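Craft Room Safety Checklist, With Comments
By Roos Hendriks
June 12, 2023

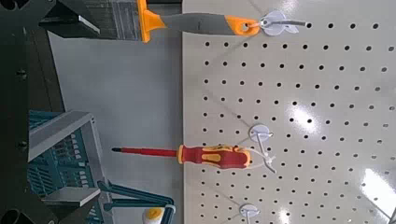
We have been going over the shared craft room at Irkwood with this list every season for a good while now, and each time I find I have a little more to say than the boxes allow, so my comments sit under the items. Please take your time with it and bring a pencil. Most of what goes wrong in a room like ours is slow and dull – a screw working its way out, a cord getting a bit more frayed each month – and you only catch it by putting your hand on the thing. Start with the walls. On a white pegboard with hooks like these, press each round base and see that it sits snug against the board, then give the arm a gentle wiggle.

WALLS AND STORAGE
[x] Pegboard hooks seated
[x] Shelf brackets tight
[ ] Heavy items stored below waist height
Comment: The big paper cutter has crept back up to the top shelf. I do understand, it's handy there, but it is a lot of metal to have over somebody's head. Bottom cupboard, please!

FLOOR AND EXITS
[x] Both doors open fully
[x] Walkway clear to the Bekness side door
[ ] Mats lie flat
Comment: The mat by the sink curls at one corner. I taped it in April and the tape has given up. A new one from Lins is $34 and I think we should just buy it.

ELECTRICAL
[x] Cords free of cuts and scorch marks
[x] Irons and glue guns unplugged when I came in (thank you, all of you)
[ ] Outlet covers in place
Comment: One cover by the window is cracked right across. Don't use that outlet until it has been replaced, even for the radio.

SHARP TOOLS
[x] Rotary cutters closed and latched
[x] Used blades in the Jutora tin
Comment: The tin is nearly full. Tape the lid down before you take it away, and put a fresh one in the same spot so hands know where to go.

FIRST AID
[x] Kit on its shelf
[ ] Kit complete
Comment: We're low on the small bandages again, and the burn gel is past its date. I'll pick up both this week.

Questions? Leave a note in Room 408.

Last updated: Monday
Contact | Copyright Irkwood Craft Room | Back to top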